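Mạc Study Room help desk
Ticket 3151
Category: Furniture and fittings
Subject: Mint file holder creeps along the back desk, top tray won't sit square
Opened: January 2018
Status: Closed (see last entry, and see my objection to the word "closed")
Suppliers copied in: Tellon (holder), Plevell (desktop)

Initial report

The light green file holder on the desk against the blue brick wall moves. Put it down hard up against the back edge in the morning and by the time we lock up it has worked its way forward and round to one side, far enough that whatever is leaning on it goes over. Over a month without anybody correcting it, I measured roughly 200 mm. The top tray has also developed a habit of sitting skewed on the bottom one, so that papers pushed in from the front catch on the slots.

I rang Tellon before logging this. Their phone person told me the holder "isn't designed to move", which I had gathered. They asked me to log a ticket, try the suggested steps and write down what happened. I'm doing that, though I suspect the steps are there to wear me out.

Reply from Tellon support

Thanks for getting in touch. Please try the following and let us know how you go.
Wipe the underside of the lower tray and the desktop with a damp cloth and let both dry.
Separate the trays and click them back together, pressing on each corner.
Check that the desk is level.
Check that the unit isn't overloaded.

Step one: wipe down

Done. There was a fine grit under the tray, beige, obviously from somebody's snack. I'm prepared to believe that grit under a tray makes it slide. I'm less prepared to believe it's the whole story, seeing that we wipe that desk every evening and the holder had been getting away from us through all of it.

Left it overnight, put the papers back in, used the desk as normal. Moved again. Less than before, I think, but I hadn't marked the starting point properly, so I won't claim that as a result. Put a strip of masking tape down the next morning and started over. With the tape as a reference it moved a finger's width in a day.

Step two: take apart and click together

The trays don't click. I don't know what Tellon means by click. They stack, and there's a bit of resistance at the back corners, and then they stop going down. I pressed every corner as asked. The top tray sat square until the first person pulled a workbook out of it, then went skewed again the same way as before.

I asked Tellon whether there should be clips in the box. They said the clips are moulded in. I have had my reading glasses and a torch on it and can find a small lip at each corner that you could call a clip if you were selling it.

Step three: is the desk level

Plevell supplied the top, so they got their turn here. Their first answer was that the printed tops are a touch slicker than the plain ones and we might prefer a mat. A mat would cover the planet with the flowers on it, and that design is the reason the younger kids will sit at this desk at all. I said no to the mat.

Then I put a level on it. Out by 2 mm over the length of the desk, falling towards the front. Plevell says that's within tolerance and I suppose it is. I'm not convinced a slope you can't see with the naked eye can walk a tray of paper across a desk on its own, and said so. They sent me a link to a page about adjusting feet. Wound the front feet out half a turn each and checked again: level, or near enough that the bubble and I stopped arguing.

The holder still moved. It moved less, with the tape to prove it this time. So the slope was contributing and Plevell can have that one, but it wasn't the cause.
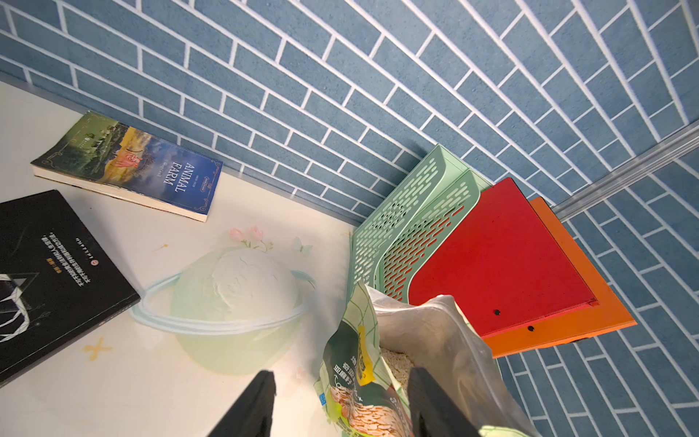 Step four: overloading

Tellon gives no maximum load on the box or the website. When I asked, they said "normal office use". I asked what a normal office had in mind and got the same sentence back.

For the record, the loading has never been extreme. Worksheets and a few thin folders in the trays. The paperbacks and heavier books are supposed to live on the shelf by the door and in practice end up lying flat on the desk, where they weigh on nothing except my patience. I weighed a full load of both trays on the kitchen scales in two goes and it was less than a carton of milk. If that's overloaded then the holder wants returning on those grounds alone.

I also tried it empty, which Tellon hadn't suggested. Empty, it hardly moved all day. Half full, it moved. Full, it moved less than half full. That pattern doesn't fit "too heavy". If anything a heavier holder stays put better, as you would expect, and the trouble comes from people tugging at it.

Step five: the boards

This one was mine. We keep a red board and an orange board next to the holder, standing on edge and leaning. They are handy for resting a sheet on if someone wants to work on the floor. It had not crossed my mind that they mattered, and I had been putting them back every evening without thinking about it.

Took both boards away for a week and kept them in the cupboard. The holder shifted a little when papers were pulled out, and that was all. Put the boards back, and within a day the tape line was showing again.

Sent this to Tellon as a finding. They replied that leaning objects against the unit "may affect performance". That would have been a useful sentence on the first phone call.

I'm going to be fair and say I'm still not certain. A week in January is a quiet week. Half our regulars were at the beach and the desk was being used by people who put things back. I'd want the same test in July, with the heaters on and everyone inside, before I swore to it.

Step six: pads

Tellon suggested stick-on rubber feet and recommended Susix, "available from most hardware stores". Most hardware stores turned out to mean the second one I went to. A packet of 50 for a job that needs four. If anyone in the building has a wobbly lamp, see me.

The packet says bonds in seconds, leaves no residue. I had my doubts about both. I stuck one on the underside of the lower tray and one on a scrap of the same desktop left over from fitting, and peeled the scrap one off the next day. It left a ring. It came off with eucalyptus oil, but it was a ring. Since the pads are on the tray and only rest on the desk, this doesn't matter much, but don't go sticking them on the Plevell top itself and then ask me to fix it.

With a pad under each corner the holder stays where it's put. Boards leaning, papers coming out, the lot. I pulled at it with one hand the way an impatient ten-year-old would and the top tray came half off before the bottom one budged. So the creeping is solved, at the cost of making the other fault more obvious.

Step seven: the top tray

Still open as far as I'm concerned. With the bottom tray now anchored, every tug goes straight into the join. I asked Tellon for a replacement top tray on the theory that ours was moulded a bit off. They posted one, no charge, and credit where it's due, it came quickly. It does exactly the same thing. Two trays off the same line with the same slop at the back corners tells me it's the design, and I told them that. They have "passed the feedback on". I'd be interested to know to where.

For now there is a dab of removable putty under each back corner of the top tray. It holds well. It will need redoing when it dries out.

Note on food

Since the grit came up in step one: I know the house rule is sealed snacks only at the back desk, and I know a bag stops being sealed the moment somebody opens it. Clips are in the drawer under the kettle. Anything open and granular gets clipped or gets eaten in the kitchen, please. Grit gets into the tray slots and the only way I have found to get it out of them is a dry paintbrush and more time than I care to give it. It also finds its way along the strip where the top meets the wall, and a cloth just pushes it further in.

Resolution as entered by Tellon

Customer advised to clean surface, reduce load and fit non-slip feet. Issue resolved.

My note on the resolution

The load was never reduced. The load was never the problem. Cleaning helped slightly, levelling helped slightly, moving the boards helped a good deal, and the feet fixed the creep. The top tray isn't fixed, it's puttied. I've asked for the wording to be changed and been told that closed tickets can't be edited, so I'm leaving this under it for the next person who searches for the same thing.

Still to do at our end: get the masking tape off the desk before it bakes on, put the spare top tray in the cupboard with the receipt, and check the feet on the other desks while the level is out.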